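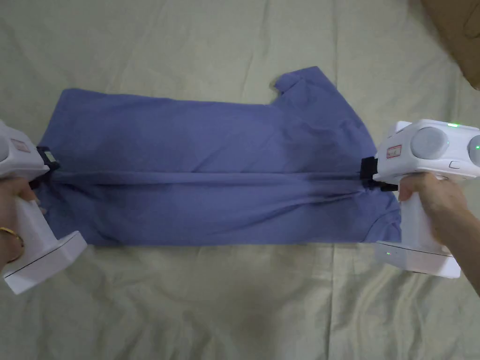 **Chaimae Bouzid**
Seminario de Lectura Juvenil, Centro Clurnari · versión de 18 de julio de 2018

**Figura 1.** Camiseta azul de manga corta doblada a lo largo sobre una sábana clara.

## 3. La sinopsis como promesa de lectura en la novela juvenil autopublicada

### 3.1. Corpus y criterios

El corpus procede del catálogo abierto de Meltatlow, plataforma de autopublicación que obliga a sus autores a redactar la sinopsis sin ayuda editorial y fija un máximo de 800 caracteres con espacios. De las obras clasificadas como «juvenil contemporánea» se seleccionaron 300 novelas escritas originalmente en español. Quedaron fuera las traducciones, las antologías y los títulos que forman parte de una serie con más de dos entregas, ya que en estas últimas la sinopsis suele dedicar buena parte de su espacio a resumir el volumen anterior.

A las sinopsis se añadieron 719 reseñas de lectores, recogidas en la misma plataforma. No todas las novelas tienen reseñas y algunas acumulan muchas, de modo que el segundo conjunto no es proporcional al primero. Se ha preferido conservarlo entero y advertir en cada caso cuándo una observación depende de pocos títulos.

Como término de comparación se utilizó el fondo juvenil de la editorial Piras, cuyas contracubiertas redacta el propio departamento de edición. La comparación es cualitativa. Los dos catálogos difieren en tamaño, en tirada y en edad media de los lectores, y no parece razonable extraer de ellos cifras enfrentadas.

### 3.2. Orden de la información

En la mayoría de las sinopsis de Meltatlow la primera oración contiene el nombre del protagonista, su edad o curso escolar y una circunstancia familiar: una separación, una mudanza, una muerte reciente. El conflicto que mueve la trama aparece después, a menudo en la tercera oración, y en un número apreciable de casos no llega a formularse. El lector sabe entonces quién es el personaje y qué ha perdido, pero ignora qué va a hacer en la novela.

Las contracubiertas de Piras invierten con frecuencia ese orden. Abren con una situación ya en marcha (un autobús que no para, una carta devuelta, un examen al que alguien se presenta en lugar de otro) y reservan los datos familiares para el final, cuando aparecen. La edad se omite casi siempre y se deduce de la colección.

La diferencia puede atribuirse al oficio de quien redacta, pero hay otra explicación compatible. El autor que resume su propia novela parte de la ficha del personaje con la que empezó a escribirla. En los foros internos de la plataforma son habituales las plantillas que piden nombre, edad, herida y deseo, y varias sinopsis del corpus siguen esa secuencia sin alterarla.

### 3.3. El adjetivo de género

Un segundo rasgo es la presencia explícita de etiquetas. Expresiones como «novela juvenil contemporánea», «historia de superación» o «drama realista» figuran dentro del propio texto de la sinopsis aunque la plataforma ya las muestra en un campo aparte. La repetición consume espacio – a veces una décima parte del límite – y desplaza información que el lector no puede obtener por otra vía.

En las reseñas, estas etiquetas se retoman sobre todo para discutirlas. Un lector que encuentra anunciado un drama realista y se topa con un desenlace fantástico lo señala en las primeras líneas. La queja se dirige a la sinopsis y rara vez alcanza a la novela, que puede recibir en el mismo comentario una valoración alta. Se trata, por tanto, de dos juicios distintos que la puntuación numérica confunde.

### 3.4. Lo doméstico

Las sinopsis apenas mencionan objetos. Cuando lo hacen, el objeto tiene una función argumental clara: un diario, un teléfono, una llave. En el cuerpo de las novelas ocurre lo contrario. El duelo y la ausencia se narran con mucha frecuencia a través de tareas y enseres comunes, como la ropa de cama, la cocina o una prenda doblada (figura 1), y los pasajes que los lectores copian en sus reseñas pertenecen a menudo a esta clase.

El desajuste es constante en los dos catálogos. Tampoco Piras lleva estos materiales a la contracubierta, salvo en títulos dirigidos a lectores de más edad. Cabe pensar que lo doméstico se considera poco apto para anunciar una trama, aun cuando sea lo que mejor se recuerda después de leerla. Para comprobarlo harían falta datos de otro tipo, obtenidos antes y después de la lectura.

### 3.5. Sesiones con lectores

En enero se celebraron dos sesiones en la biblioteca de Priststead con un grupo estable de lectura de entre catorce y diecisiete años. Se les entregaron doce sinopsis sin título ni cubierta y se les pidió que eligieran tres y justificaran por escrito la elección. Las más escogidas fueron las que formulaban un problema concreto, con independencia de su extensión. Dos participantes descartaron expresamente los textos que terminaban con una pregunta retórica («¿Será capaz de perdonar?»), recurso muy extendido en el corpus.

El procedimiento tiene límites evidentes. El grupo es pequeño y lee más que la media de su edad, y varios de sus miembros escriben. Además, retirar la cubierta elimina el elemento que, según ellos mismos indicaron, miran primero – en una de las sesiones la conversación se desvió hacia ese punto y hubo que retomar el ejercicio.

Las respuestas escritas se codificaron por separado de las reseñas y se emplean en la sección 4 únicamente para contrastar la tipología de aperturas.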